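Setting up your Stedik for a long overland trip

Section 2: Planning the route

Once the app has your maps, you're ready for the fun bit! Stedik works out buses, ferries and footpaths together, so a slow journey to a far-off coast can be laid out in one evening.

1. Open Trips and tap New. Give the trip a name you'll know later.
2. Type your start and end points. For this guide we're going from Zalewska to the harbour at Sturkard.
3. Tap Slow route. You'll get up to 5 choices, with night boats marked by a small moon.
4. Pick one and tap Keep. The stops drop into your day list, and you can drag them about as much as you like.
5. Tap Save offline before you leave your last good signal.

Note: the mountain road by Grakik climbs to more than 2000 metres, and buses there often wait for a full load. Leave a gap of 2 hours before any ferry.

Caution: boat times in the app are the printed ones. Always check at the harbour on the morning you sail.

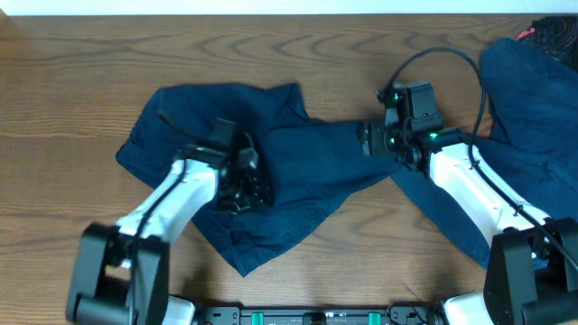 A reader using the name harbourhopper wrote to say that the Sturkard ferry had left early, at 3000 passengers' worth of queue by the look of it, and that the Spare day button saved the whole trip. We love that button too! You'll find it under Day list, next to Share.

6. Add a spare day after each sea crossing.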